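Head torch or desk lamp for close work on white textiles?
Workroom Lighting board – 7 replies

k_psarras
Joined: April

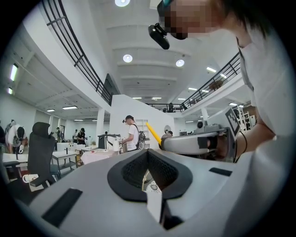 I repair table linen and christening gowns, nearly all of it white on white, and I am trying to settle on a lighting arrangement before I spend money. At present I use a 20 W lamp on a jointed arm, placed to my left, and by late afternoon I cannot tell the old darning from the ground cloth. A light worn on a strap over the forehead would follow my eyes, much as the camera does on the person in the white shirt in my picture, pointing forward and down. My concern is that light from that position flattens the weave. Has anyone compared the two over a full working day?

ammann_h

Your concern is correct. Light that comes from beside the eye produces almost no visible shadow, and shadow is what shows you the thread. For white work you want the source low and to one side. Set the lamp at 20 to 30 degrees above the bench and look again before you buy anything.

Sarantis M.

I disagree with Hubert on part of this. Low side light is right for inspection. For stitching it puts the shadow of your own hand across the needle, and you end up moving the lamp all day. I wear a head light for the stitching and switch on the side lamp when I want to check the tension.

ammann_h

Only if the lamp is on the same side as your working hand. Put it on the other side and the shadow falls away from the needle. Kyriaki has hers on the left, so if she is right-handed it is already where it should be. The height is the likely fault.

k_psarras

Right-handed, yes. The lamp is high, well above my head, as the arm will not hold at anything lower. The spring has gone.

t_khunthong

Replace the arm first, then. Clikside sell the spring sets separately and the fitting takes a few minutes with a 9 mm spanner. Check the diameter of the post, as the older Cokov lamps have a thinner one and the new bracket will slip.

On levels: a general figure of 500 lux is often given for desk work. I find it too low for fine white thread and I run a good deal more than that at the cloth. Measure at the cloth and not at the lamp.

Sarantis M.

Agreed on measuring. A point on weight as well. My first head light had the battery at the front and I had a stiff neck within the week. The present one has the battery at the back of the strap and I can wear it for up to 32 minutes at a stretch before I notice it. After that it comes off.

ammann_h

Thirty-two minutes is hardly a recommendation for a full working day.

Sarantis M.

I did not offer it as one. I take a break at that point in any case, and so should anyone doing this kind of work.

f_stefanou

Has the colour of the light been considered? Old linen that has yellowed looks the same as new thread under a warm lamp. I matched a whole hem at the Prudby workroom in the evening and had to unpick it the next morning. A daylight lamp with good colour rendering made more difference to me than position did. I would also put a dark cloth under the piece, so that the gaps in the weave show.

k_psarras

The dark cloth I do already. The lamp is a warm one, so that will change too. I will fit the new spring, bring the lamp down and try a daylight bulb before I look at head lights. Does anyone know whether the Stamatopoulos shade takes a standard screw fitting?

t_khunthong

Mine is a bayonet. Look inside the collar before you order.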